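Speaker notes: Can machines tidy a room yet?
Anqi Gu, Berkach session, December 12, 2025

Slide 1. Start with the question from July: would you leave it alone with the living room? My answer is still no. Take the show of hands first.

Slide 2. Task is clearing a console table. Small items, polished top, fixed furniture close behind.
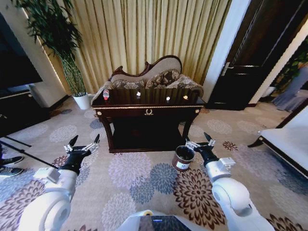 Budget per table is 6 minutes. A person needs 30 seconds. Say this early, before the Prosora comparison.

Slide 3. Why soft trash is hard. A bottle has a known shape. A tissue does not, and gloss adds reflections that depth sensing handles badly. Mention fingertip clearance over the wood.

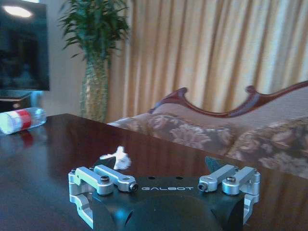
Open gripper over the tabletop, crumpled tissue near the left fingertip.

Slide 4. Scoring. Funine counts a drop as a failure, Awwad allows 2 retries. Do not mix the two tables. Skip if short on time, go to questions.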